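Speaker notes: The Fruit Bowl Problem
Saltville home-keeping evening, May 2023. Keep it under the half hour. Water on the left, clicker on the right.

Opening
Start with the confession. I own 4 vessels for fruit and eat most of mine out of the bag. Pause for laugh. If no laugh, go on anyway.

Basket or bowl
Both have their people. A basket lets air under the fruit and forgives a banana that won't lie down. A bowl is easier to wash and looks serious. Ask for hands: who keeps a bowl out with no fruit in it? Whose has keys in it?

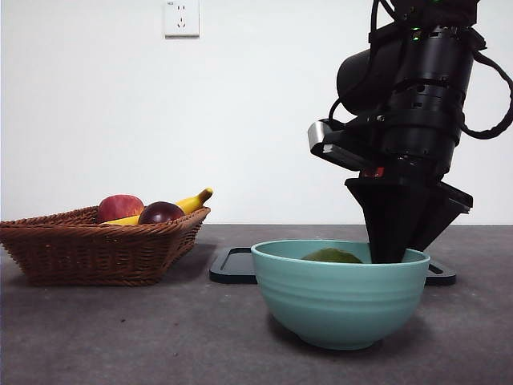
Mi-kyung Baek wrote to me after the last talk that the bowl is for fruit you mean to eat and the basket is for fruit you mean to be seen owning. I have thought about this more than I'd like.

My answer to her: apples are the worst offenders. An apple can sit on show for weeks, looking employed. A plum gives you a couple of days and then makes its feelings known – so plums go on top, where you can't pretend.

The counter around it
Main point, say it slowly. Fruit fails when it has to compete with mail. Clear the surface first and buy containers second. I did it the other way round and spent 200 dollars finding out. A tray is fine if it has one job. Two jobs and you have a junk drawer with a view.

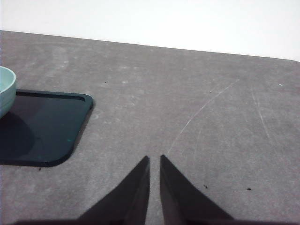
How much to put out
Three pieces. People hate this part. They want abundance, like a painting, and paintings don't get fruit flies. Put out three, eat them, put out three more. Keep bananas at the edge so they don't lean on anything softer than themselves. 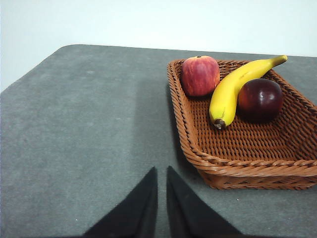
The refills live in the fridge or a dark cupboard, and somebody has to own the job. In my house that was going to be everyone, so for most of September it was the flies. Now it's me, after breakfast, grumbling.

Questions
Orla Brennan will ask about lemons. Lemons may stay as long as they like.
Handouts are by the door.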